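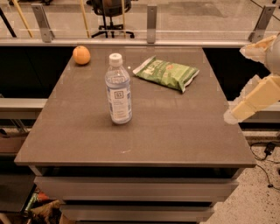
Veerle Van Wijk says lunch stopped being a meal for her the year she got her own office door. She shut the door, ate over the keyboard, and that was that. Seven years of crumbs. She can't remember a single sandwich from any of them.

Most people I called for this story said some version of the same thing. Fast, a little embarassed, usually while chewing. I did most of the calls at noon, on purpose. Almost everyone picked up.

So where did the lunch break go? Nobody took it away, at least not in the places I looked. It's in the handbook at Kamolus, the freight billing company where Veerle runs accounts. A full hour, paid, in writing. She pulled up the page while we talked and read it to me like it was somebody else's mail.

The average at Kamolus is 23 minutes. They know because they asked everybody to keep a lunch diary last March, paper, no app, just a card you left by your phone. Plenty of blank cards came back. Blank meant no lunch, or no time to write it down, and they never did sort out which.
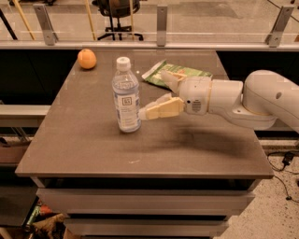 The cards are great reading, by the way. Crackers. Crackers again. "Half of Dana's burrito." Someone in claims wrote "soup (cold) (on purpose)" for a full week. One guy logged gum.

And then the meetings. Every diary has the same hole in it, right at noon, because noon is when everybody's calendar looks open. You block it off, someone books over it. You decline, they write "just a quick one?" with the question mark. Veerle tried calling her lunch block "Dentist." Worked for a while. Then her boss asked if she was OK.

Across the river at Nic Giolla they went the other way. Shut the whole place down at lunch. Phones to voicemail, lights off in the big room, a rule against eating at your desk. It's a seed and bulb distributor, nearly 2,000 accounts, spring is a madhouse. Jhosep Chávez, warehouse side, was against it. Loudly. He figured the trucks would back up and he'd be there till seven.

First week, the trucks backed up. He was there till seven.
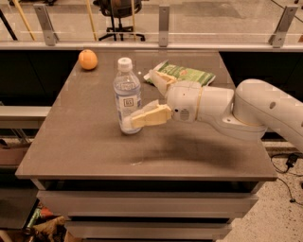
Second week they moved the pickup window and things settled. Now he eats outside on the loading dock when it's warm, rice and whatever was left from dinner, and he's gotten to know the drivers, which he says he never managed in years of signing their paperwork. Also he naps. Told me that last part quietly and then said go ahead, print it.

Not everyone's sold. The sales people at Nic Giolla hate it. They're on commission and customers call when customers call. A couple of them take lunch in their cars with the phone on, and everybody knows, and it gets left alone. Parents grumble too. They'd sooner work straight thru and be out in time for school pickup, and I have a hard time arguing. An hour is an hour. Some people want theirs at 3.

That's where Timunell landed. Small print shop, one long room. You get the hour, you put it where you like, front or back or middle, but you have to write it on the board and then you have to take it. Late lunch is popular. So is leaving early. The board's a mess of arrows.
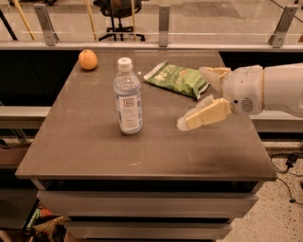 *An orange and a bottle of water on a dark tabletop.*

What people eat when they do stop is pretty plain, for what it's worth. I was hoping for better recipes. Leftovers, mostly. Toast. The break room at Timunell has 2 microwaves and one of them only does popcorn. They stick a note on it every so often and the note falls off.

Veerle has been trying the Warine, a diner down the block from her building, once a week. Mondays, because Mondays are worst. She sits at the counter, leaves the phone in her coat, orders the grilled cheese. First couple of times she was back at her desk before anyone noticed she'd gone. Last time she had pie.

I asked her what kind. Cherry, she said, right away, and a bit too much crust. Then she had a call coming in and had to go.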